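The Green Stick

Hina Janjua had wanted to see the inside of a computer since she was eleven, when her uncle told her there was a little city in there. She was thirty-four now and he had been wrong about plenty of things, but she still had the city in her head as she climbed the stairs to Dulen, which was one long room over a tire shop in Galtport.

"You're the one from the library," said Kyung-tae Sun.

"I'm the one from the library!" said Hina.

The library had 289 old desktop computers in its basement. Dulen was going to take every one of them apart, keep what worked, and send back as many good machines as could be made from the pieces. Hina had begged to go along with the first load. Her boss thought this was a strange thing to beg for and signed the form anyway.

Kyung-tae gave her a wrist strap and showed her where to clip it. He was a quiet man with a radio going very low, some station that played only accordion music, and he let her stand right up against the bench and look for as long as she liked.

She liked for quite a while. The case was on its side with the panel off, and inside it the board was green, a proper park green, covered in chips and capacitors like rooftops seen from a plane. Her uncle had been right! She said so out loud. Kyung-tae leaned over, considered it, and said that from his side it looked more like a rail yard.

"What's all the blue for?" she asked.

"Blue means you can touch it. Blue latch, blue tab, blue carrier. Somebody at the factory was thinking about us."

Hina loved that. She thought about the somebody at a desk years ago, choosing blue for a person they would never meet, and wanted badly to write them a letter.

Next to the case was the gray plate that Markos Margaritis had drawn up and printed over the winter. Markos did not come in much anymore, on account of the new baby, but his plate was spoken of with great respect. It had a place for each thing that came out of a machine, so that a part was never just put down. Before the plate, Kyung-tae said, they had used muffin tins. Khurram Paracha had once carried a memory module home in the cuff of his pants and found it in the wash.

"Did it still work?"

"He says it did. He's been saying it for 3 years."

The hard drive was already up in its holder at the top of the plate, standing straight, with its blue carrier still on. The memory lay in its channel farther down, and Hina bent close to look at the row of gold along it. Such a small thing, and so handsome - it could have been jewelry.

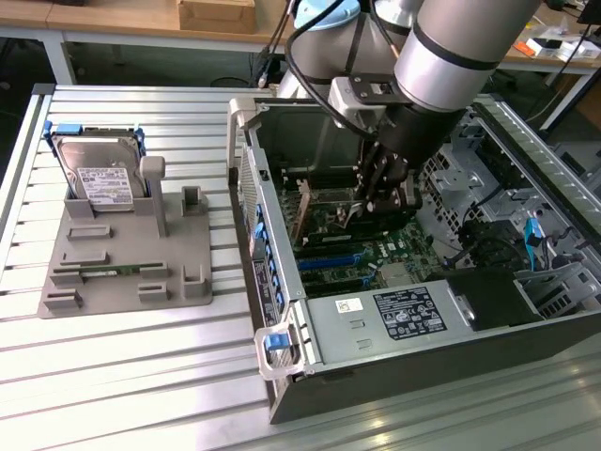 The Other Direction

"Now you put it back," Kyung-tae said.

"Me?"

"You've been looking at it for twenty minutes. You know it better than I do."

He turned the radio down, which she took as a sign that this was serious. She lifted the green stick by its ends, the way he had shown her, and carried it across what felt like a mile of shiny metal bench. There was a notch in the gold edge and a bump in the slot, and all she had to do was get them to agree. She pushed. Nothing. She looked at him.

"Harder," he said. "Everybody's too polite the first time."

She pushed harder. The click went right up both her arms, and she yelled, and downstairs in the tire shop someone yelled back.

They did the drive together, then the side panel. Kyung-tae found a monitor and a keyboard with a sticky space bar, and Haris Awan came out of the back office with his sandwich to watch, because it was somebody's first. The fan started. For a long, terrible moment the monitor stayed black, and Hina held on to the edge of the bench and made promises to the universe. Then a line of white letters came up, and another under it.

"There it is," said Haris, chewing.

"There it is!" said Hina.

Kyung-tae wrote the number 1 on a strip of tape and handed it to her. She smoothed it onto the case with her thumb, went over it a second time so the corners wouldn't lift, and asked him where they kept number 2.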